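Falard Kitchen Guide, Part 3: Setting Up Your Breakfast Station
4 min read

Welcome to the fun part! By now you've picked a spot for your station (Part 2), so let's get it ready for toast, sandwiches and slow Friday mornings. You need a clear stretch of tabletop, one serving tray, one plate per person and a loaf of sliced bread. Any tray works as long as it sits flat and has a rim. We love the ones with a cheerful drawing on them, and kids do too.

Before you start

Wipe the tabletop with a damp cloth and dry it well. Speckled tops hide crumbs like you wouldn't believe, so run your palm over the surface when you're done. If there's a seam where two surfaces meet, go along it with a soft brush.

CAUTION: If your table stands against a curtain, keep toasters, kettles and candles well away from the fabric. Tie the curtain back whenever anything hot is in use.

Laying out the station

1. Set the tray at the back of the table, long side facing you. This is the landing zone for finished food, so leave it empty for now.

2. Put the plate at the front, on the side of your weaker hand. Right-handed people usually like it on the left.

3. Lay two slices of bread on the plate, one overlapping the other. A slanted stack is great because you can grab the top slice without pinching the one underneath.

4. Leave the middle of the table open. You'll want the elbow room once the spreads come out!

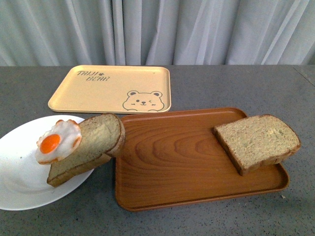 5. Bring over your spreads and toppings and line them up on the side opposite the plate. Keep to 3 or 4 at a time. Aba Laryea, who tested this layout with us all through June, went up to 8 and ended up with honey on her sleeve.

6. Build your sandwich on the plate, then move it over to the tray. Cut it on a board first if you want halves.

Note: Big slices from a round loaf may hang over the rim of a small plate. That's fine for serving, but turn them inward before you carry the plate anywhere.

Serving a crowd

The same layout scales up beautifully. Seon-mi Myung used it for a school breakfast and got through more than 40 slices in one morning, with a second plate for refills and the tray going back and forth to the kids' table. Line the tray with a paper napkin if you're serving anything sticky, and swap the napkin between rounds.

CAUTION: Don't use a serving tray as a cutting board or in the oven. Knife marks are hard to clean, and printed designs can be damaged by heat.

Cleaning up

1. Shake the crumbs off the tray into the sink.

2. Wash the tray by hand with mild soap and a soft sponge. Skip the scouring pads, especially over a printed picture.

3. Rinse the plate and check under the rim, where butter likes to hide.

4. Dry everything and stand the tray on its long edge to store it.

If the tray rocks on the table, check underneath for a stray crust before you blame the tray. Jars, lids and fridge storage are covered in Part 4.

Questions about this guide? Write to Dae-han So at the Falard help desk | © Falard Kitchen Guides | Back to top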